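3.2 The glass table and what people put on it

I'll start with the furniture, since most of our arguments at Hawthorne began there. The low round table with the clear glass top was Murray Hollis's pick. I wanted something square and solid and a lot less fussy. Murray's view was that we were writing about how people set out food in a living room, and plenty of living rooms have a glass table in them, so we ought to live with one for a while. He won, and I've come around to it (mostly).

We had 24 households in the Clirncombe interviews, and more than 11 of them brought up glass without any nudging from us. They talked about fingerprints and crumbs, and about the colour of the carpet showing through and making the whole thing look grubby when it wasn't. One man told us he'd stopped eating at his altogether. He kept the remote on it and had his toast standing up in the kitchen. 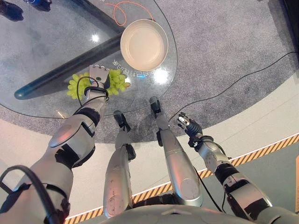

Fruit came up again and again. When we asked people what they'd set out for a visitor at short notice, grapes were a favourite, and I can see why – there's no peeling, no knife and no plate if you're among friends. What they disagreed on was the bowl. Some people felt that fruit straight on the table was a bit slack, and others said a bowl was just one more thing to wash. Gordon Lavoie, who did most of the Omine interviews, started calling these two camps the bowlers and the scatterers, and the names stuck even though we tried to find something more respectable for the paper.

The split didn't follow age or the size of the household, at least in our small group. It went more with the table itself. Scatterers tended to have wood or a cloth they could throw in the wash. Owners of glass leaned toward the bowl, and a couple of them got quite heated about sticky juice. I should own up to being a bowler, in case it has coloured my reading of the transcripts.

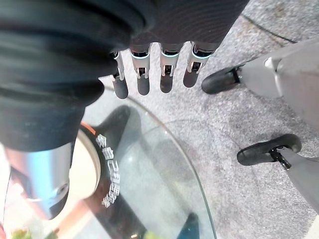 The floor matters more than I'd expected when we planned the work. With a see-through top you're looking at the carpet the whole time you're eating, and a speckled grey is a forgiving thing to look at. Ours hides a fair bit. Jilix, the flooring survey we borrowed our wording from, asks people to rate a carpet for "busyness", and we kept that item even though Gordon thought it was a silly word. Our respondents had no trouble with it at all! They knew straight away what a busy carpet was, and several had strong feelings about their neighbours'.

Where I think we fell short is cloth. We asked about tablecloths and placemats in one breath and then couldn't pull the answers apart. A person who lays a folded towel down for a hot dish isn't doing the same thing as a person who covers the table for company, and our question treated them as the same. We fixed it for the December round, but that left us with only 2 households we could compare before and after, and I wouldn't hang anything on that.

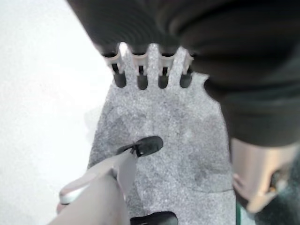
The other thing I'd ask about next time is colour. White surfaces and grey fabrics turned up in a lot of the homes we visited, and people often described them as "easy" – easy to match, easy to live with. I'd like to know whether they also meant easy to clean, and we didn't think to follow that up until the interviews were done. Murray has since put together a list of 32 prompts for the next visits, which is far too many, and we're still haggling over which ones to drop. The bowl question stays in. Section 3.3 deals with chairs.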